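Section 3: Setting Up Your Ekthorpe Bedroom Dehumidifier

By now you have the unit out of its carton and most of the foam off your sweater. The rest is easier.

3.1 Choosing a spot

1. Pick a level patch of floor. The Ekthorpe has casters and will go looking for one if you don't.
2. Leave 2 feet of clear space behind the air outlet.
3. Keep bedding out of reach of the intake. Strip the bed if you need room to work.

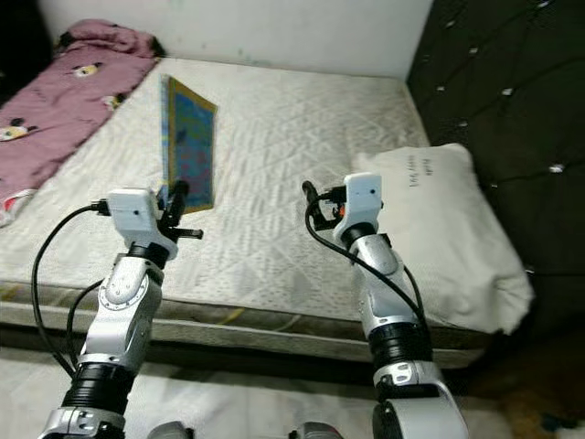 4. Lock both front casters by pressing the tabs down with your foot. Shoes are recommended.

CAUTION: Do not lay the unit on its side. If the mover already did, stand it upright and wait 3 hours before plugging it in.

3.2 Fitting the tank

1. Slide the tank in with the float facing you. It will also go in backward, quite smoothly, and then nothing will work.
2. Push until it clicks. The "Tank" light should go out. 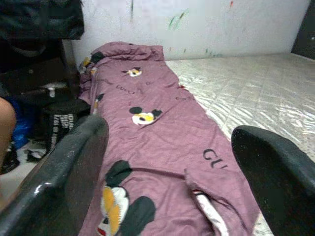
Can I leave it running overnight?
Most people do. Set the fan to Low and empty the tank before bed, or the full-tank beep will wake you at 3 a.m. The beep can't be turned off, though many have written to ask.

3.3 First run

1. Plug straight into a wall outlet. No extension cords, including the good one.
2. Close the windows. Drying out the whole neighborhood is beyond this model.
3. Set the target to 50 percent and press Start.

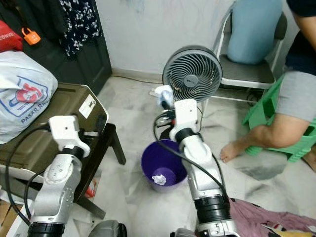
4. Let it run for 2 hours before judging the reading on the display, which starts high and takes its time.

NOTE: Going below 30 percent is possible but hard on wood furniture, guitars and noses.

3.4 Weekly care

1. Switch off and unplug.
2. Pull the filter out by its tab and rinse it under cool water. Dry it flat, in the shade – the dryer will turn it into a smaller filter.
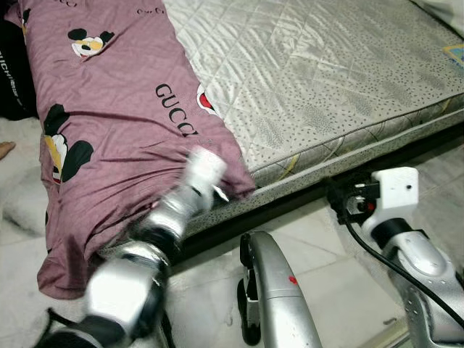

3. Wipe the tank with mild soap. If a pink film has moved in, use white vinegar and give it 30 minutes.
4. Put the filter back before restarting. The unit will run without one, and you will pay for that later.

If the light still blinks after all this, see Section 5, or write to Attila Gál at the service desk. Please include the serial number – it's under the unit, naturally.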